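**Thread: Teleop demos, small boxes, two hands. What am I doing wrong?**

---

**mdamasceno** — 9:14 pm

Hi all, Marlene here, long time reader, mostly quiet. I've been recording demos by remote control for a two-handed setup and I'm stuck on what should be the easiest task on my list: pick up two little black boxes and put them next to each other.

I drive with the Steko gloves, and the recording goes through Rezende on the lab machine. My first batch was 123 demos. The trained policy gets the left hand over to the box just fine and then kind of dithers above it, like me in front of the fridge. Sometimes it comes down on the corner and the box spins away. The other hand mostly stays up.

Left hand coming in, right hand parked:

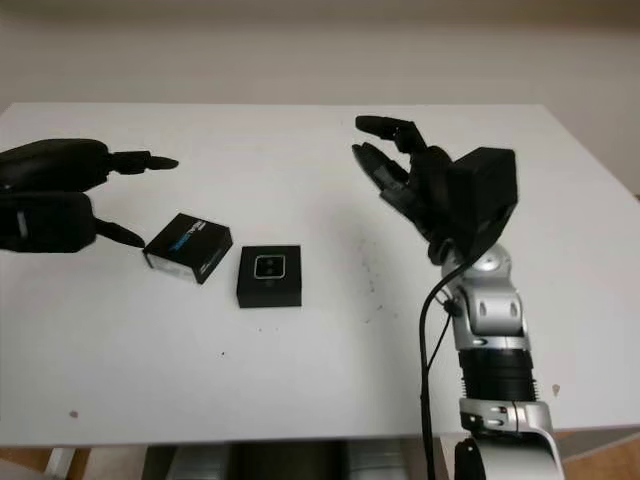

*Left fingers just short of the tilted box. The square one hasn't had its turn.*

I start every demo with one box crooked because I figured variety was good. Was that dumb?

---

**tinsnips** — 9:31 pm

Not dumb, but how crooked? If the angle is all over the place and you only have 123, you're asking a lot. I'd do a batch with both boxes lined up with the table edge, get that working, then start turning them a little at a time.

Also, are you pausing before you grab? I had that exact dithering and it was me. I'd hover for a couple of seconds lining up my fingers every single time, and the policy learned to hover. It's very good at learning your bad habits!

---

**mdamasceno** — 9:40 pm

Oh no. Yes. I pause every time. I can't feel anything through the gloves so I stop and squint at the screen before I commit.

---

**oldgrease** — 9:52 pm

Going to disagree with tinsnips on the straight boxes. We did that with a Prornar arm and ended up with a policy that only knew straight boxes, and then we had to record nearly everything again. Start messy. Just trim the pauses out afterward.

Bigger question for me is why you're doing this by remote at all. For a pick like that I'd grab the arm and walk it through by hand. You feel the contact, you don't hover, done by lunch.

---

**tinsnips** — 10:05 pm

By hand works for an arm with a gripper on the end. Those are hands with fingers, and there are two of them. How many people do you need to move all that at once? And then your own arms are in the camera view for the whole demo, and they won't be there when it runs alone.

Trimming pauses is fine if the hand is really still. If it's drifting a bit you cut it and get a little jump, and I've had worse results from the jumps than from the hovering.

---

**oldgrease** — 10:11 pm

Fair on the fingers. I still say hand guiding for the arm path, then gloves for the last bit. And the jumps go away if you smooth them.

---

**sarer_fan_5** — 10:26 pm

I use the Sarer controllers instead of gloves so take this with some salt, but I'd look at the parked hand. If the right one sits in the same raised, open pose for most of every demo, "do nothing" is what it's going to learn. I give mine a job early on, even if it's only moving in to steady the box. My last set was 2914 demos (I know, I know, I had a whole July with no social life) and that change helped more than the extra recording did.

---

**mdamasceno** — 10:48 pm

OK, this is great, thank you. Tomorrow I'll do 2 short batches, one straight and one crooked, same no-pausing rule for both, and bring the right hand in sooner. oldgrease, I'm not walking both arms through by hand, I only have the one back — but I might try it for the left.

Does anyone wipe the table between demos? Mine has specks and smudges on it and I keep wondering if the camera cares.

---

**tinsnips** — 10:53 pm

I never do. Leave the specks. Post the batches when you have them, crooked one first please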